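Search the workshop notes Go

Bench notes: thread handling for suture practice

Compiled by Pallavi Kaushik for the skills bench at Gernstead. Revised in November.

Most faults in a practice stitch start with the thread and show up later in the knot. These notes cover both monofilament and twisted thread. They apply to practice work only and do not replace clinical teaching.

Length. Cut 15 cm for a single interrupted stitch and tie by instrument. Longer pieces are wanted only for a running stitch, and they need a second pair of jaws to control the slack.

Memory. Monofilament keeps the curve of its packet. Draw it once between finger and thumb before loading, with light tension, and stop there. Repeated pulling flattens the strand and the knot will slip. Twisted thread lies better but picks up lint, so keep it off paper towel.

Grip. Hold the free tail or the needle. A strand pinched in metal jaws along its working length is weakened at that point, and the damage is hard to see on clear thread. If a section has been crushed, cut it out.

Slack. Lay loops flat on the surface, away from the hinge. Before closing any jaw, check that there is one strand between the tips and no more.

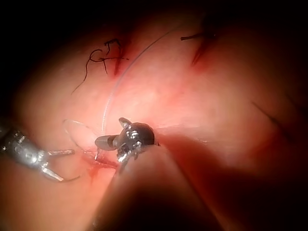
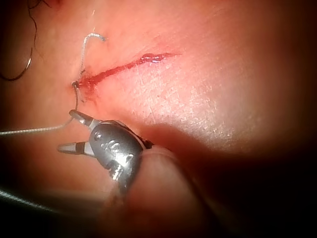 Fine thread and metal jaws, close up.

Tail. Leave the short end long enough to pick up without searching for it. When it is too short the usual response is to dig at the surface, and the entry point tears. When it is too long it gets caught under the next throw.

Tension. Bring the edges together until they touch, then stop. Puckering on either side of the line means the stitch is too tight - undo it and tie again. For monofilament, add a further throw to the number used for twisted thread.

Lighting. Clear thread is easiest to find under a low lamp set to one side. Deividas Jankauskaitė prefers two lamps at equal height, which removes shadow but also loses the shine on the strand. Try both.

Jaws. Wipe the gripping faces between stitches and brush out the hinge at the end of the session. Dry fully before storage. A drop of instrument oil on the pivot is enough; wipe off any surplus, as oiled thread will not hold a knot.

Offcuts go in the lidded pot. Needles go in the sharps box, counted against the sheet.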